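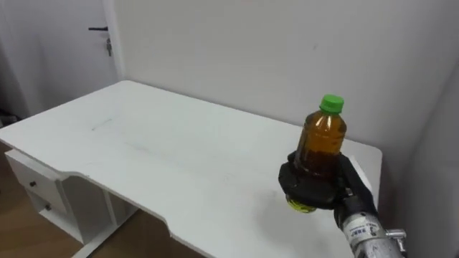 I'd never been to a real estate open day that wasn't for one single house, so when Brastano put out the word that they were opening their office and three of their listings on the same afternoon, I signed up before I'd finished my coffee. We've been thinking of selling since July (well, I have - my husband is still at the "let's just paint the hallway" stage) and I wanted to see how an agency works from the inside before I let one loose on our place.

The date was 13 October 2026 and it rained the whole way there. Brastano is on the corner of Muriithi Street, above a bakery, and you go up a narrow staircase that smells wonderfully of cinnamon. If they sell houses half as well as that smell does, they'll be fine!

First stop was the front office, where they handed out name stickers and a folded sheet with the plan for the afternoon. One of the agents walked us through what happens when a new listing comes in. Somebody visits, measures, asks a lot of questions about the roof and the boiler, and then goes away and writes up a price range. I had always assumed the price was a gut feeling with a nice font. They do look at what sold nearby, and they showed us the comparison sheet for a two-bedroom in Pernlow, with all the neighbors' sales on it going back a good long while. I could have read that sheet all day. I'm nosy, what can I say.

A man behind me asked about fees, which everyone had been dying to do. They have two packages. The basic one costs $817 up front and you do your own showings, and the full one is a percentage at closing, and they do everything down to putting the sign in the yard. I liked that they said both out loud in front of a room full of strangers. I did not like that the photos are extra on the basic package. You have to ask about that, it isn't on the sheet, and I think it should be.

Then we all piled into cars and drove out to Pernlow for the listings.

The first was a row house at number 102, narrow and tall, with a staircase I would not want to carry a mattress up. Pretty tiles in the hall. The agent let us wander and then asked us all to guess the asking price, and we were hopeless, every one of us. I was too low by a mile. It has a tiny yard at the back with a fig tree, and I stood under it for a while pretending to think about drainage when really I was just keeping out of the rain.

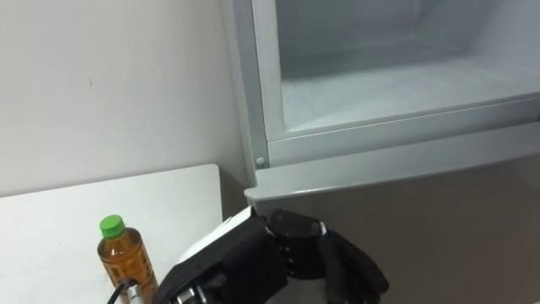 The second one was an apartment in the Plilletero building, which I've driven past a hundred times and never been inside. It used to be offices. The elevator is slow but the hallways are wide and quiet, and there's a bike room on the ground floor that half the group got more excited about than the apartment itself. It's 627 square feet, and the agent was very good on the subject of monthly building charges, what they cover and what they don't (windows no, roof yes, elevator yes). She also told us to ask any seller in a shared building for the minutes of the last owners' meeting. I wrote that down and underlined it. My sister bought a place without doing that and got hit with a bill for the parking lot six weeks after she moved in.

We got a bit stuck there, because two people in the group started asking serious questions and I think one couple may end up making an offer. Good for them, but it did mean the third house was a gallop. Seven minutes, by my watch, for a whole bungalow! I saw the kitchen, the bathroom and the back of a tall man's raincoat. What I did see I liked, and it's on a corner lot with room for a vegetable bed, so I may go back on my own.

Back at the office there was tea and a tray of things from the bakery downstairs, and we could sit down with an agent for a private chat. I asked what I should fix before selling and what I should leave alone. Her answer was to leave the kitchen, fix the dripping gutter, and get rid of half the furniture. She hasn't even seen my furniture! But she's right, there's a sideboard in our dining room that you have to turn sideways to get past, and it was my grandmother's, and nobody wants it.

I also asked how long it takes. She wouldn't give me a number, and said it depends on the time of year and on how stubborn the seller is about the price. I passed this on at home and got a look. 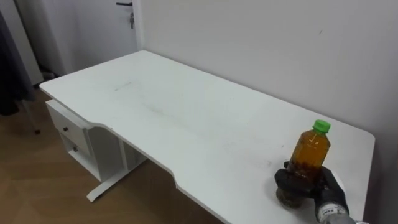 Bottle in hand over at the white desk.

A few practical things if you're thinking of going to the next one. Parking on Muriithi Street is awful, so use the lot behind the library. Wear shoes you can slip off, as the row house and the bungalow both asked for it. Bring your own pen. And eat before you come or you'll do what I did and fill up on cinnamon rolls, then have no room for dinner.

I haven't decided on Brastano yet. There are two other agencies in town I want to talk to and one of them does the photos for free, or says it does. But I came home with four pages of notes and a much better idea of what to ask, and the gutter man is booked for next week. The sideboard is still under discussion.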